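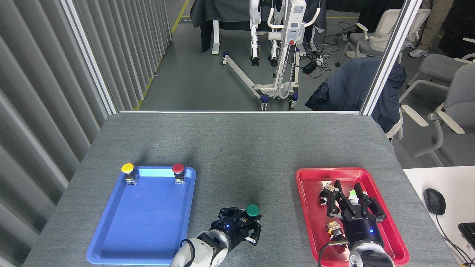 Posted by Hamish Mowat
5/25/19 | Workshop notes | Filed under: stock control

Setting up a two-bin reorder system for small consumables

A two-bin system replaces the stock count with a physical signal. Each item is held in two containers. Staff draw from the first until it is empty, then start on the second and place an order. The second bin must hold enough to last until the delivery arrives.

What you need

Two containers per item, one card per item, a marker pen, and a shelf where the reserve bin can stand behind the working bin. Red and blue trays are easy to tell apart at a distance, but any pair of colours will do if the same rule applies on every shelf.

Step 1. Choose the items

Start with low-cost goods used at a steady rate: screws, wipes, labels, gloves, small bottles of adhesive or oil. Leave out anything with a short shelf life and anything bought for a single job.

Step 2. Work out the reserve quantity

Multiply daily use by the supplier's lead time in working days, then add a safety margin. If you use 17 fixings a day and delivery takes ten working days, the base figure is 170. Adding 30 for late deliveries gives a reserve of 200. Use the longest lead time in your records -- the average will leave you short on half your orders.

Step 3. Set the order quantity

The order must at least refill the reserve. Round up to the supplier's pack size. With a reserve of 200 and packs of 100, an order of 300 is reasonable if the bin will take it.

Step 4. Write the cards

Each card carries the item name, part number, supplier, reserve quantity, order quantity and shelf position. Fix it to the reserve bin. When that bin is opened, the card goes in the order box.

Step 5. Receive and refill

Fill the reserve bin to its stated quantity first and return the card to it. Any surplus goes in the working bin. Old stock is moved forward before new stock is added.

Common faults

Cards left on the bin after it has been opened. Check the shelves once a week for the first month.

Reserve set too low after a change in use. Review the figures every October, or when a supplier changes.

Mixed stock. Two thread sizes in one bin will defeat the system -- empty it and sort it before refilling.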